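Skelen Field Mast, 18 metre
Portable telescopic mast for radio and observation units

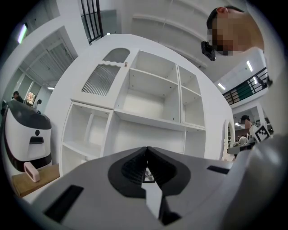 What it does

The Skelen is a push-up mast for signals troops, cadet units and anyone else who needs an aerial or a small camera head well above the hedges in a hurry. Fully raised it stands 18 metres, and two people can get it there from a closed bag without a ladder or a vehicle. It replaces the old Stevlow mast, which a lot of units still have and are rightly fond of. We kept the parts of the Stevlow everyone liked (the big friendly collars, the flat base plate) and had a proper go at the bits that pinched fingers.

If you have ever tried to run a VHF net from the bottom of a wooded valley, you will know what a few extra metres of height can do. A patrol that was fading in and out becomes a patrol you can hear, and the relay station you were about to send up the hill can stay and have its tea.

In the bag

Mast, nested, with end cap
Base plate and four ground spikes
Two sets of guys, upper and lower, on winders
Eight stakes and a lump hammer
Aerial spigot, with adaptor for the older Stevlow fitting
Spirit level (clips to the bottom section)
Spare collar and two spare locking pins
Printed card with the raising drill, both sides

The camera head bracket comes separately. So does the drive-on plate for parking a vehicle wheel on the base, handy on tarmac where the spikes are no use.

Locking collars

This is the part we are most pleased with! Each collar closes with a quarter turn and drops a pin behind it, and you can feel the pin go home through a thick glove. The old ones had to be looked at, and that was no fun at night with a red torch in your teeth. The new collars were drawn up by the Jafarzadeh workshop, who make fittings for small boats and know a great deal about salt, grit and cold hands.

The collars can be taken apart with one hex key. Rinse them in plain water after use on sand and leave them open to dry. Please don't grease them - grease holds the sand in and you will be back where you started.

Wind and guying

Use both sets of guys whenever the mast is above half height. With both sets out and a whip aerial on top, it is rated for steady wind up to 40 miles per hour. With the camera head fitted, bring it down a good deal sooner. The card has a small table for this and it is worth taping a copy inside the lid of the radio box.

Lay the guys out before you raise anything. It feels slow the first time, and by the third you will be doing it without talking. Keep well clear of overhead lines, and walk the ground in daylight if you can, as lines are very easy to miss after dark.

Camera head bracket

The bracket takes any small day or thermal head with the usual four-bolt pattern and has a cable clip on every side, so the lead can come down whichever face suits you. Units using the mast to watch a range boundary or an airstrip perimeter have told us they like being able to turn the head from the ground with the control line. It is a simple bit of cord and a pulley, and there is very little to go wrong.

Works with Celine

Celine is our lightweight battery box, and the base plate has a slot for it so the weight helps to steady the foot. One Celine runs a typical manpack set for almost 120 hours on listening watch, and far less if you talk a lot. You don't need one to use the mast. Any box will do, but the Celine does sit in there very nicely.

Old Stevlow owners

Your guys, stakes and aerials will all fit. Your collars won't, and neither will single replacement sections, so please don't try to mix the two tubes. We still hold Stevlow pins and winders, and we mean to go on making them for as long as people keep asking.

Ordering

Stock number 3269, mast and bag complete
3269-B, camera head bracket with control line
3269-D, drive-on plate
3269-S, spare collar, single

The next batch is due out of the workshop in October. Units wanting to try one before buying can borrow the demonstration mast for a weekend exercise. It has been dropped, dragged and left out in the rain by several of them already, and it still goes up sweetly.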